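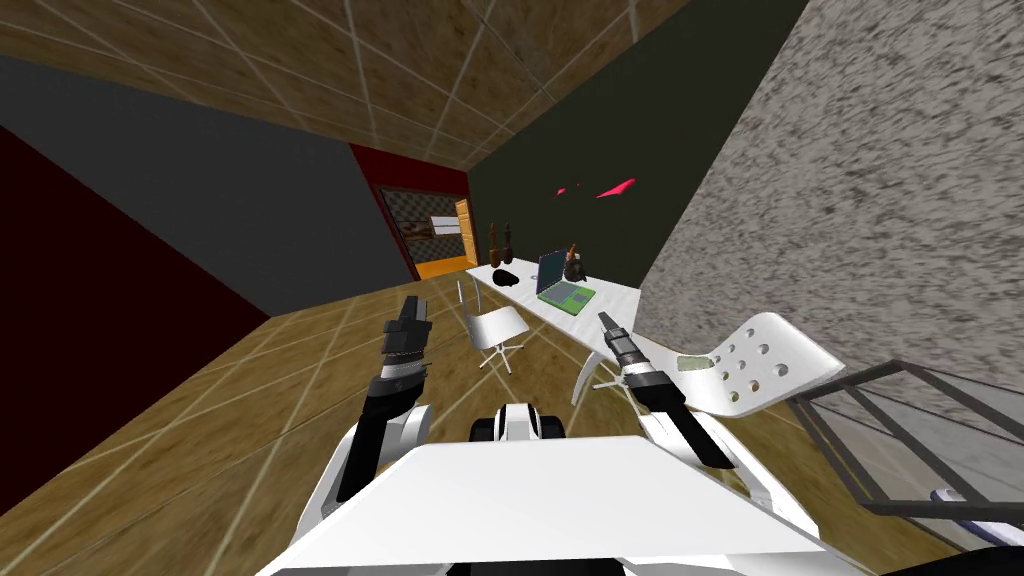

Search this forum Go

Regrouting Grandma's kitchen - how far do I go?

Korton27
Hello all, first post, so bear with me! The house dates from 1951 and the grout in the kitchen has gone crumbly in almost every corner. My heart says rake it all out, my knees say patch it and have some cake. What would you do?

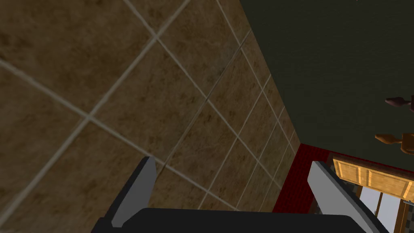 Maarten Desmet

Welcome, and do have the cake first. I'd patch. I patched mine one February and blended the color with a little leftover powder - you'd have to hunt to find the joins.

Honkanen
Sorry Maarten, I love you dearly but no. Old and new grout never age alike. Rake it all, and take a whole month over it if you like.

Maarten Desmet
We'll never agree on this one, my friend! Korton27, try one corner behind the stove and live with it a while.

Korton27
Behind the stove it is. Thank you both so much!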